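Keeping the Minutes: A Conversation on Plain Writing in Public Offices

Published 8 June 2021

The Sakalauskas Institute has offered instruction in administrative writing to municipal and regional offices for 14 years. Its director of courses, Birutė Eglītis, met with the editors of this bulletin to discuss how official letters are drafted, who reads them, and why so many are sent twice.

Ms. Eglītis began her career in the records department of the town of Etard, where she answered mail from residents. Her first assignment was a notice on water rates that had gone out to 2762 households.

"The notice was correct in every detail," she recalled. "It had been checked by the legal office and by the billing office. The due date was in the fourth paragraph, after a description of the ordinance. We received 911 telephone calls in the first month, and nearly all of the callers asked when they had to pay."

The second version placed the date and the amount in the opening sentence. Ms. Eglītis keeps both versions in a folder and distributes copies on the first morning of each course. Participants are asked to read the original once, turn it over, and write down what the resident is expected to do. 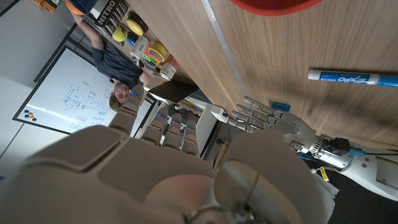 Njål Engström remarked that the exercise had been uncomfortable for him, as he had approved letters of the same kind for years and had never read one from the resident's side of the counter. Ms. Eglītis regards this response as common among experienced staff. "People who write these letters know the rules very well," she said. "They begin with the rule, as that is where their own work begins. The reader begins with a question."

The course manual, known as the Potisness guide after the village where it was first drafted, sets few firm limits. It recommends that a letter carry one request, that the name and direct telephone number of a responsible employee appear near the signature, and that no sentence refer the reader to an enclosure without stating what the enclosure contains. Legal citations are permitted but are placed at the end.

Asked whether legal departments object to this arrangement, Ms. Eglītis replied that they sometimes do. "A citation has the same force at the bottom of the page as at the top. I have had that discussion many times — usually with courtesy on both sides. Where a statute requires particular wording, we leave the wording alone and put a short explanation before it."

She was more cautious on the subject of templates. Many offices now prepare correspondence through Fillix, a forms system that assembles letters from stored paragraphs. The institute does not advise against it, though Ms. Eglītis has seen letters in which a paragraph thanking the resident for prompt payment was followed by one announcing a penalty for late payment.

"Each paragraph had been approved," she said. "The letter had not been read by anyone as a letter. I ask offices to take three finished letters from the outgoing mail every week and read them aloud. It takes very little time, and the errors are easy to hear."

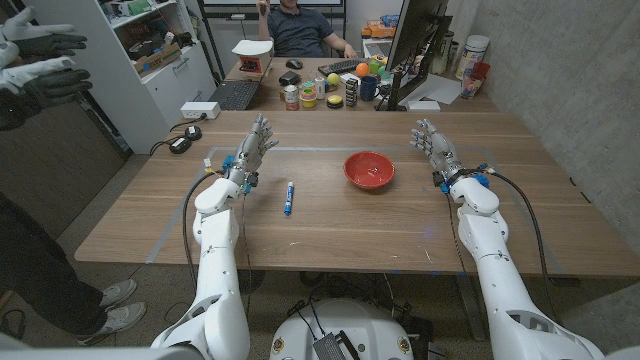
Training for Smaller Offices

Beginning in November, the institute will offer a shortened course for offices with few employees, where one person may be responsible for notices, minutes, and replies to complaints. The program will include a session on the minutes of public meetings, a form Ms. Eglītis considers neglected.

"Minutes are written for people who were absent," she said. "A clerk who attended will often record that a matter was discussed at length. The absent reader needs to know what was decided, by what vote, and who is to carry it out."

Enrollment is open to public employees at all levels. Offices are asked to submit one recent letter with their application, with the names of residents removed.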